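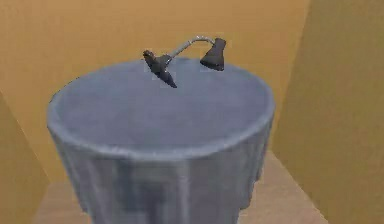

How often should the gripper pads be checked during a comparison run? Before each run, and again whenever the gripper is swapped.

Apr 25, 2025, by Szabolcs Kun
2 min read

Pre-run checklist, Prarnotik and Trulholm grippers

1. E-stop tested at the bench and at the door. OK.
2. Mounting bolts torqued and marked. OK. Trulholm adaptor plate has one worn thread, replace before February.
3. Finger pads free of cuts. Prarnotik left pad is glazed on the inner edge. Swap it.
4. Cycle counter recorded. Prarnotik 1,115, Trulholm 682.
5. Cable slack at full wrist rotation. Trulholm lead rubs on the bracket. Retied, check again after 16 cycles.
6. Grip force limit set the same in the Adamczyk controller for both. OK.
7. Camera colour calibration. Not done, target sheet missing.

Hold the run until items 3 and 7 are signed.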